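Gidey Folding Dish Rack Review

Jan 11, 2018 | Kitchen

I bought the Gidey folding rack in March to replace a wire one that had rusted through at the feet. It cost $35 at the Istholm store in Skemville. I have used it every day since then, mostly for plates, mugs and one large pot.
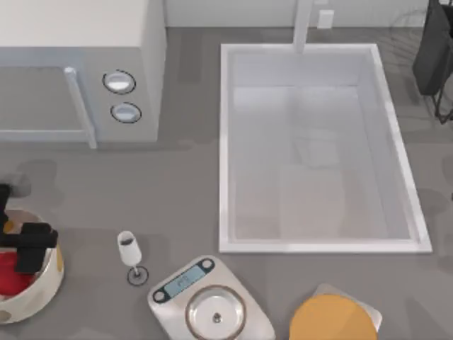 By Carla Wendt

The rack opens in one move and stands on four rubber feet. Folded, it is thin enough to slide in next to the cutting boards. I was worried about the hinges, but they are still tight. The feet come off if you drag the rack across the counter, so lift it.

It holds 10 dinner plates if they are flat ones. Deep bowls are a different matter. The slots are too narrow and the bowls lean on each other, so I end up putting them upside down on top of the mugs. The older Gemen rack I had before this did bowls better and took up more room.

The drip tray is the weak part. It has a spout at one end that is supposed to run off into the sink, but the tray has almost no slope. Water sits in the far corner. I put a folded cloth under the back feet and that fixed most of it. The tray also picks up a white film if you have hard water. Vinegar takes it off in 5 minutes.
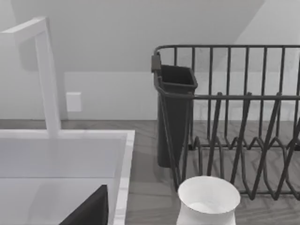 White faucet with a squared column, at the rear rim of the sink.

Measure before you buy. With the tray attached the rack is longer than the box says, and the spout adds a bit more. If your sink is close to a wall or an appliance you may have to turn it sideways, and then the spout points the wrong way. Gidey sells a shorter tray separately. I have not tried it.

The cutlery cup hooks on either side and has good drainage holes. Small knives fall over in it.

Good: folds flat, hinges hold up, easy to wipe down
Bad: tray does not drain well, poor for bowls
Would I buy it again: yes, at this price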